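Zakis G3 Multi-Finger Gripper for Bin Picking

Product number: Zakis G3-228
Supplied by: Trenari, Dorthorpe
Status: in stock, trial units available

Overview

The Zakis G3 is an electric gripper with jointed metal fingers. It is made for picking long, simple parts from an open bin: bars, short profiles, blocks and tubes. The fingers can close on a part that does not lie parallel to the wrist, so the robot does not need to find a perfect angle before each pick.

We sell the G3 alone or as a trial kit with adapter flange, cable set and one day of remote support. Most customers begin with the kit.

Technical data

Payload with friction grip: 2.4 kg
Number of fingers: 3
Weight without flange: 1.9 kg
Supply: 24 V DC
Communication: digital I/O or Modbus RTU
Cable length: 3 m, longer on request

How we compare grippers

Every gripper in our shop goes through the same bin test before we write its page. We put bars in a metal bin, in mixed positions, some of them close to the walls. The robot picks one bar, lifts it and places it back. The test program was written by Thảo Tạ and it is the same for each model, only the tool data and closing force are changed.

For the G3 we ran 368 picks. The parallel gripper Tamiru P2 had the same number, with the same bars. The P2 is faster to close and it costs less. But near the walls its wide body often touched the bin first, and we had to remove these positions from the program. With the G3 we could keep most of them.

The G3 with a red-brown bar, on the KUKA arm at our test bench. The bar hangs diagonally between the fingers, and we accept such a grip as a good pick if the next station can align the part.
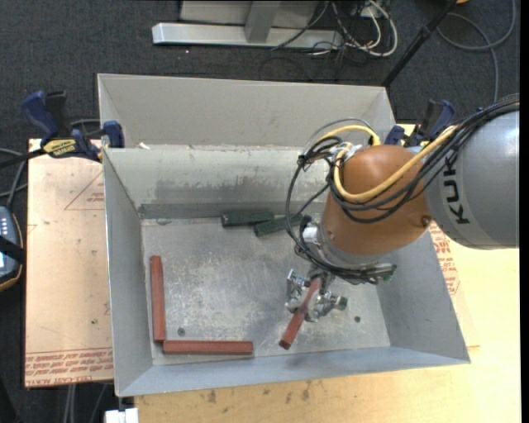 Mounting and cables

The flange plate fits the common 50 mm bolt circle. For other wrists please write us the robot model and we will check the adapter before you order.

Please plan the cable path early. Leave enough loop at the wrist for the full rotation of the last axis, then move the robot slowly by hand controller through all pick positions before you start automatic mode. Hau's mounting notes (Hậu Đàm, application support) come with every kit, as a printed sheet.

Fingertips

Standard tips are suitable for metal and hard plastic. Soft tips are available for painted parts - they wear more quickly, so we suggest to order one spare set. Check the tips after the first 2,000 cycles and replace them if the surface is smooth.

Not recommended for

Flat sheets, very thin parts and food. For flat sheets please see our vacuum tools.

Trial kit

The trial period is 24 days from delivery. If you keep the gripper, the trial fee is deducted from the price. Please send us the part drawing and inner size of your bin with the request, and Thảo will answer with a recommended finger setting.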